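TXT 214 Textile Testing and Finishing
Unit 6 handout: Drape, bending stiffness and crease recovery
Revised Dec 6, 2019

6.1 Scope

This unit covers three low-stress properties of woven and knitted fabric: drape, bending length and recovery from creasing. Tensile and tear strength were treated in Unit 4 and are not repeated. Students should have the conditioning procedure from Unit 2 at hand, as all the figures below assume specimens in moisture equilibrium with the test room.

6.2 Bending length

A strip of fabric pushed over a horizontal edge bends under its own weight. The overhang needed for the tip to reach a fixed angle is a measure of stiffness. On the Harnen tester in the teaching lab the inclined plane is set at 41.5 degrees, and the bending length c is taken as half the overhang at contact.

Flexural rigidity G follows from bending length and mass per unit area:

G = w × c³

where w is the weight per unit area and c is the bending length. Keep the units consistent. The most common error in last year's lab reports was c in millimeters combined with w per square meter, which puts the answer out by several powers of ten. Remember also that c is cubed: a small reading error in the overhang grows to three times its relative size in G.

Strips are cut in both warp and weft directions. Each strip is tested face up and face down, at both ends, and the four readings are averaged. Do not average warp and weft into one value at this stage. Overall rigidity is the geometric mean of the two, calculated at the end.

6.3 Drape

Bending length describes behavior in one direction. Drape involves double curvature, so the fabric must shear as well as bend. Two fabrics with the same bending length may hang quite differently if one of them shears easily.

The drape coefficient compares the shadow area of a draped circular specimen with the flat area:

DC = 100 × (As − Ad) / (AD − Ad)

As is the shadow area, Ad the area of the support disk and AD the area of the flat specimen. A value near 100 means a stiff fabric. Limp fabrics give low values. Report the number of folds, or nodes, next to the coefficient - the same coefficient can come from a few deep folds or many shallow ones.

A fabric held at one point instead of on a disk forms a cone of irregular folds below the grip, or buckles into a peak if it is pushed up from beneath. Neither shape is used for measurement. Both depend on how the cloth was gathered and do not repeat well.

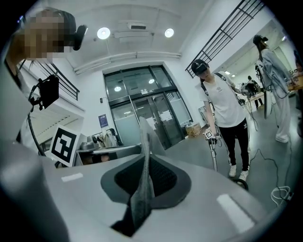 Jacobs objected in the review of the draft notes that the drape coefficient should not be taught ahead of shear rigidity, as students then treat it as a basic property when it is a combined result. The order has been kept for this term because the shear frame is not available until Unit 7. Read 6.3 again after that unit.

6.4 Crease recovery

A specimen is folded, loaded for a set time, released and allowed to recover. The angle between the two limbs after the recovery period is the crease recovery angle. Warp and weft angles are often added together, so the largest possible sum is 360 degrees. Untreated cotton falls well below this. A resin-finished cotton may approach 300.

Points of procedure:
Handle specimens with tweezers at the ends only.
Keep the free limb vertical during recovery by turning the dial.
Record face-to-face and back-to-back folds separately.
Discard any specimen that twists or curls before loading.

6.5 Problems

1. The finishing plant at Allasex supplies a lining with a warp bending length of 2 cm and a mass of 100 g per square meter. Calculate the warp flexural rigidity in mg·cm.

2. A specimen has a flat area of 1000 square cm. The support disk has an area of 300 square cm. Find the drape coefficient when the shadow area is 650 square cm.

3. Explain why a collar interlining is chosen by bending length as well as by mass.

Answers to 1 and 2: 80 mg·cm; 50. Problem 3 is to be handed in with the Unit 6 lab sheet.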